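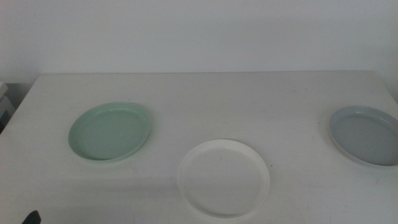
Qianru Cheng wrote back to my abstract with one line: if minimalism works so well, why does everybody who sells it have a storage unit? Read that out slowly. Wait for the laugh, and if there isn't one, go on.

**Opening**

- I'm not against tidy desks. I'm against being told that a tidy desk will make me a better thinker.
- Ask the room who has cleared a desk in the past year to "focus." Then ask who got more done. Don't comment on the hands.
- A bare white table against a bare white wall is what the books promise. Fine. Where does the phone charger go?

**The claim**

The usual version goes like this: clutter takes up attention, attention is limited, so clear surfaces give you attention back. Each step sounds reasonable. I have trouble with the jump from "sounds reasonable" to "buy this course."

Use the Stomley handbook here. It runs to 142 pages on owning less. I read all of it on the train and the word "evidence" comes up 3 times, twice in a chapter title. (Hold up the book. Don't read the back cover, it takes too long.)

**What I tried**

- Nine weeks at the Skinholm office with nothing left out overnight. Everything went into a drawer at the end of the day.
- Weeks one and two were lovely. I told people about it. I was unbearable.
- By August the drawer was the desk. I was digging through it for the stapler several times a morning.
- Did I write more? I can't tell you. I hadn't kept any record from before, so I had nothing to compare with. Most of the testimonials have the same problem — say this plainly, it's the main point of the section.

**Knut's objection**

Knut Eichhorn will probably raise this from the floor, so get there first. His line is that it doesn't matter whether it works, because people like how it feels. I half agree. Liking a room is a good enough reason to change it. But then sell it as decoration and drop the talk about the brain.

He'll bring up the Morau workshop as well. Everyone there had paid 3000 to attend. Ask him how many people who spend that much go home and report that it was a waste.

**If time is short**

Skip the Sauerland story. It's only the one about the cabin with no hooks and all the coats on the floor.

**Questions for the room**

- What would you have to see to change your mind about your own desk?
- Who puts the stuff away, and does that person's time count?

Leave the second one up during the break. Water is on the left side of the lectern, and the clicker skips if you press it twice.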